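The Gripper in the Spare Bedroom
June 9, 2019

Savvas Stefanou would like me to know that his gripper is not a robot. It is the part that would go on the end of one, if he had one. For now the arm is his own, and the motor is his index finger on a blue trigger.

He started the build in January at Makville, the shared workshop where he pays 50 dollars a month for a bench and the use of the tools, and finished it at home. The parts came to $397. I have seen what that money buys in a hardware store, and most of it picks things up too.

Still, I asked for a hard test. Blocks and tennis balls make any gripper look clever. Stefanou's choice was a keychain with big wrinkled brown beads, a loop of red string and a white charm, all of it hanging off a metal ring. Every piece wants to go its own way. 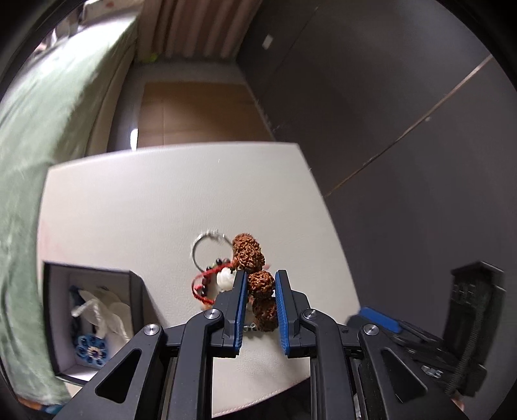

What the pads do, and what they don't

The ridged blue pads are the third set. Stefanou says the first two were too smooth for anything round, and I believe him. Whether ridges are the answer or just the latest guess, he can't say. His notebook lists 451 grips so far, but he only began writing down the failures halfway through, so I wouldn't build a sales pitch on it.

The bigger claim is that a person squeezing a trigger can work out the motions a machine will later repeat. Maybe. A hand feels a bead start to roll and eases off before its owner has thought about it. The cable doesn't carry that, and Stefanou admits as much.

He plans to add a force sensor next. I asked what it would cost and he changed the subject to screws.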